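Forum Haushalt & Textil > Wäschepflege > Geschirrtücher: Falten vor dem Stapeln

Trustent
Verfasst am 4. Jan. 2023
Ausgangslage: dunkelgraue Tücher mit weitem, hellem Gitter aus dünnen Linien. Beim Falten auf Hälfte sollten die Linien beider Lagen übereinanderliegen. Tun sie nach der Wäsche nicht mehr. Versatz an der Ecke 2 cm, bei manchen mehr. Bügeln vorher bringt wenig. Wie geht ihr vor?

cavlow_76
Dann ist das Gewebe verzogen. Gewebte Karos laufen fadengerade, gedruckte nicht unbedingt. Erst prüfen, was vorliegt: Rückseite ansehen. Ist die Linie dort deutlich blasser, ist es wahrscheinlich Druck, und man kann sich das Ausrichten am Muster sparen.

Trustent
Rückseite identisch, also gewebt.

Yaryna Nechyporuk
Feucht in Form ziehen, diagonal gegen den Verzug, danach liegend trocknen. Beim Falten orientiere ich mich ausschließlich an der Kante. Das Gitter ist bei großem Linienabstand ein schlechter Maßstab, die nächste Linie liegt oft zu weit vom Saum weg.

Lage auf dem Tisch: Tuch längs, eine Längskante gerade ausrichten und als Bezug nehmen. Falten an der Gegenseite erst danach ausstreichen. Wer beide Seiten gleichzeitig glattziehen will, verschiebt die Bezugskante wieder.
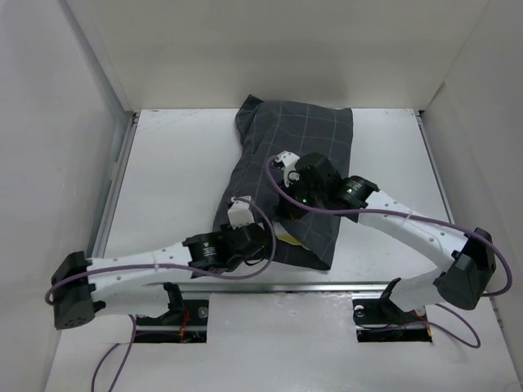
Die Ecken kommen zuletzt. Eine zusammengeschobene Ecke wird geöffnet, bevor die zweite Lage darüberkommt, sonst drückt sich der Wulst durch den ganzen Stapel. Gleiches gilt für alles, was zwischen den Lagen liegen bleibt, auch schmale Stoffstreifen oder Etiketten.

Altia
Widerspruch bei der Kante. Nach 3 Wäschen ist bei meinen Tüchern der Saum stärker eingelaufen als die Fläche. Die Kante zieht sich dann wellig und taugt als Bezug nicht. Ich nehme die erste durchgehende Gitterlinie.

Yaryna Nechyporuk
Bei eingelaufenem Saum einverstanden. Dann gehört er aber nachgebügelt, mit Dampf und Zug. An der Linie zu falten verlagert den Fehler nur an den Rand.

Sethi
Tischgröße nicht vergessen. Hängt ein Zipfel über, zieht das Eigengewicht die obere Lage schräg. Mein Tisch ist 1430 mm lang, quer passt das große Tuch nicht, längs schon.

cavlow_76
Bei einem Geschirrtuch ist das Gewicht vernachlässigbar. Bei Tischdecken stimme ich zu.

Sethi
Trocken ja. Feucht nicht.

Trustent
Habe zwei Tücher feucht gezogen und liegend getrocknet. Versatz beim einen weg, beim anderen noch sichtbar. Das zweite hat den welligen Saum, den Altia beschreibt. Wird mit Dampf nachbehandelt, ich melde mich mit dem Maß.

Altia
Dampfstufe bitte dazuschreiben.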